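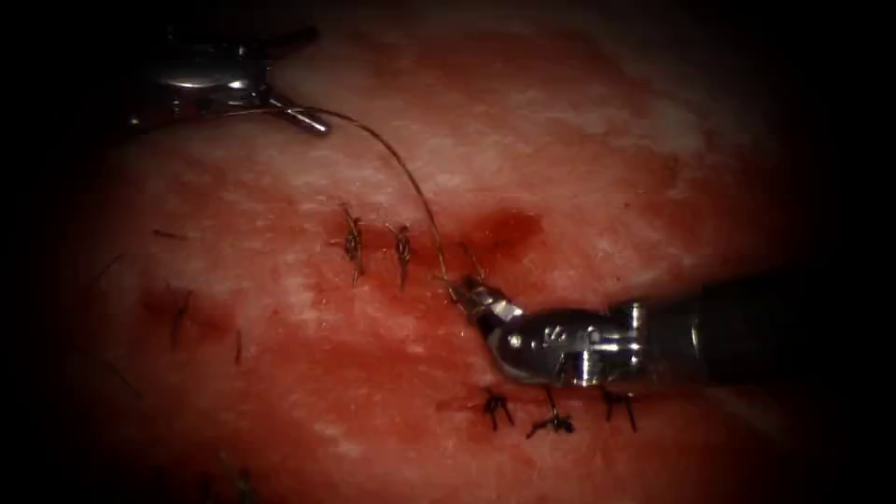
I've been thinking about mending a lot lately, mostly because my winter coat gave up at the left pocket in June and I decided, for once, to fix it myself. I'm a slow sewer. My nan could do a hem while arguing with the radio, and I need good light, a cup of tea and a fair bit of swearing. But a running stitch is a running stitch, whether it's a line of brownish thread going into tissue with a shiny metal tip holding the end of it, or me at the kitchen table with a needle I found in a biscuit tin. Someone has hold of the thread and something is being stitched closed. I find that cheering, even on the days when my pocket comes out puckered like a dried apricot.

My argument, if a coat pocket can support one, is that we should all be mending more of our own clothes and that we should stop being so precious about how it looks. There's a fashion at the moment for what gets called visible mending, with the lovely white crosses on indigo and the little embroidered mushrooms over the moth holes. I like it! I've pinned heaps of it. But I reckon it has scared off as many people as it has brought in, because now your patch has to be a feature. Sometimes you just want your keys to stop falling into the lining.

The coat is a Taltska, bought second-hand, and the wool is better than anything I could afford new. I took it first to Phùng, the alterations place near the station, where I was quoted 40 dollars. Fair price, I should say, for someone's skill and someone's rent. I've paid it before for a zip and I'd pay it again for a zip, because zips are the devil. But a pocket seam is a straight line. I walked home feeling a bit silly that I was a grown woman asking a stranger to sew me a straight line.

My friend Arnulfo Quispe disagrees with me on all this, and loudly. He says my evening is worth something and that I've spent 3 of them on one pocket (true, though one was mostly looking for the scissors). He'd rather pay the professional and go for a swim. I can't really fault the sums. Where I think he goes wrong is in treating the evening as a cost. I had the footy on low, the dog was asleep on the coat's other sleeve, and I was doing a thing with my hands that had an end to it. My actual job has no end to it. I answer an email and it has babies.

And you do get to know your clothes. I'd worn that coat for years without noticing that the pocket bag is cotton drill, or that some previous owner had already been in there with navy thread and very neat, tiny stitches. I unpicked a few of hers and left the rest. Mine run along beside them, about twice as long and wandering a bit to the left. I like that we're both in there.

Kaja Ramanauskas, who taught me at high school and still sews most of her own things, reckons the trick is to start on something you don't care about. Tea towels. Pillowcases. The ugly tracksuit pants. I wish I'd listened — I went straight in on the good coat, and my first go had to come out again. Wax your thread, too, and use less of it than you think. Mine was forever tying itself to the chair.

Next is the lining, which has split under both arms, and after that a jumper with a cuff like a fringe. I've promised myself the jumper by July.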